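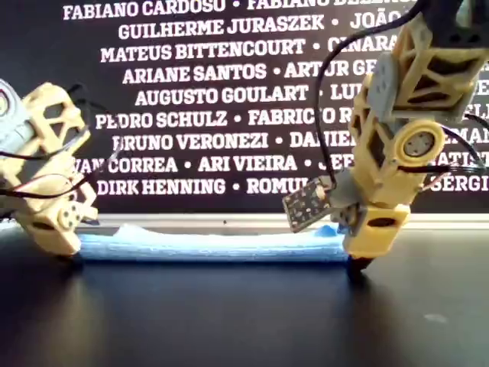 Amerley Bawa had been married for 19 years before she learned that her husband could not swim, and she learned it on the ferry to Kakwood, with the rain coming down and the two of them sharing one thermos of tea. Harish Mathew (she had kept her own name, and he had never minded) told her so while staring hard at the lake. So in August she took him to the shallow end at Bermont, bringing a long blue strip of foam, the kind of thing you could hug if you had to, and he hugged it, poor man, all the way to the rope.

"My mother is 90," he said, puffing, "and she still thinks I had lessons."

"Well, what did you do with the money?"

He thought it over for a good while, drifting a little.

"Peaches, mostly," he said. "There was a stand on the Undiretti road."

She laughed so hard she had to hold on to the other end.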